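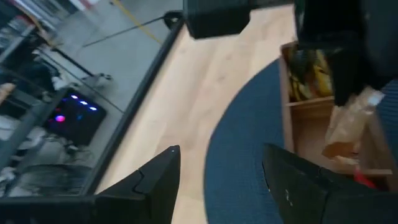
Evaluation of the Trindgate Two-Finger Gripper Kit for Household Pick Tasks
Project report, second semester
Davoud Nouri and Pirjo Lindqvist
Submitted Jan 13, 2019

1. Purpose

The department asked for a recommendation on whether to buy the Trindgate gripper kit for the undergraduate manipulation lab. The kit is sold through Ostow and consists of the gripper, a wrist camera, a mounting flange and a software licence for one seat. We had a loan unit for seven weeks. The supplier's brochure claims suitability for "everyday objects in unprepared rooms", and our tests were planned around that claim.

2. Setup

The gripper was fitted to the lab's existing arm with the supplied flange. Two of the four bolts were too short for our adapter plate and were replaced from stock. All trials took place in a furnished room with a light wood floor and a round dark blue rug. Grocery items were placed in an open wooden crate with a divider, standing on the rug. Bananas were used throughout as the soft item. A crumpled translucent paper bag was the thin item.

The wrist camera looks out between the fingers. Both fingers stay in view when open, which helps with alignment but hides part of the target on the right side, where the broader finger sits.

3. Procedure

We ran 213 trials. Thirteen were discarded after a cable fault at the wrist, leaving 200 for analysis. A trial counted as successful if the item was lifted clear of the crate and held until the arm reached the release point. Grip force was left at the factory setting for the first half and tuned by hand for the second.

4. Results

Of the 200 valid trials, 162 were successful. Most failures fell into two groups. In the first, the fingers closed on the crate divider as well as the item, and the controller stopped on overload. In the second, the paper bag folded under the fingertips and slid out during the lift. Bruising of fruit was seen at the factory force setting and was much reduced after tuning.

Glass was a separate problem. With a large dark glass panel in view, the object detector sometimes returned targets inside or behind it. We masked that region by hand. The manual has no section on reflective surfaces.

5. Comparison with the Bokness unit

The lab already owns a Bokness gripper. It has a wider opening but no camera, and calibration takes most of a morning. The Trindgate calibration routine took roughly 20 minutes. Finger replacement is also simpler on the Trindgate, with one screw per finger.

6. Recommendation

We recommend purchase of one kit, subject to Ostow supplying the longer bolts and a second software seat. Þórarinsdóttir fingertip pads should be tested for thin items before a second kit is considered. Raw trial logs are in Appendix B.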